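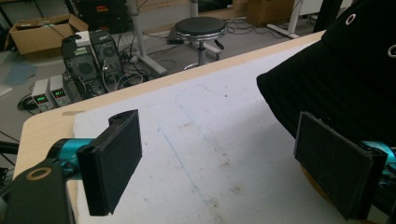

Folding is the part Wakana Yagi would cut from the syllabus if it were up to her, on the grounds that she has never managed it at home either. She said so in the first five minutes of class, to a room of students who had signed up expecting to build something that walks.

What they got was Nenurach, a one-semester course at Selline College in which teams teach a robot to handle household things by handling those things themselves, over and over, with a pair of sensor-laden fingers. The students move the gripper, the gripper keeps a record, and the record goes off to train a model that will, with luck, do the same chore alone in May. The catalog calls this "learning from demonstration." The students call it chores.

I spent an afternoon with them and came away with a new respect for hats. A hat has no front until you decide it has one. It sags when you want it to stand and springs back when you want it to lie flat. A human hand sorts this out without consulting anybody. Two black fingers with flat faces need to be shown, and shown again, and then shown from the other side because the first set was too much alike.

Each team owes 700 demonstrations by the end of term. The arithmetic is pinned to the door, where it does morale no favors. Good work is slow work here: if you rush, the model learns to rush, and it picks up your bad habits with an eagerness you rarely see in undergraduates. One student scratched his nose halfway through a run last spring and had to throw out the whole thing. His teammates still bring it up.

Search Wondia
Search this issue
Go

The table is topped with white foam, smudged and specked, with a thin blue line running across it that I took for an important calibration mark. I asked. It is a pen line. The rest of the decor is computer towers, power supplies and enough black cable to make you lift your feet. I had pictured something closer to the Honda ads of my youth, with a polished floor and a robot coming politely down the stairs.

The hard bit, Yagi told me, is the moment before contact. Everyone wants to talk about the grip. But by the time the fingers close, most of the decisions have been made — how far apart to hold them, how low to come in, which edge to go for. She makes her students hover. She makes them hover until they complain, and then she asks them to describe what they were about to do, and a surprising number can't. 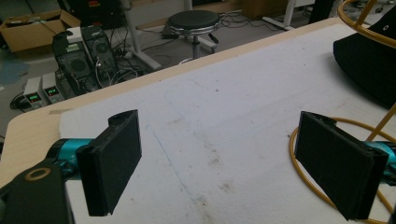
What counts as a pass

Grading is simple and a little cruel. At the end of term the trained model gets 3 tries at a task its team has practiced all semester, with the object set down in a position chosen by a rival team. Two successes earn full marks. Rival teams turn out to be very creative about where a hat can go.

Last year's winners called their entry Butterfingers, which was meant to lower expectations and did. It passed on its last attempt, after dropping the hat once and then, in Yagi's words, "petting it." She gave them the points. The written report still had to explain the petting, and it ran to 2 pages.

Enrollment for the next round opens after the break. No experience is required, though you may want to practice on your laundry.

Print this article
E-mail this article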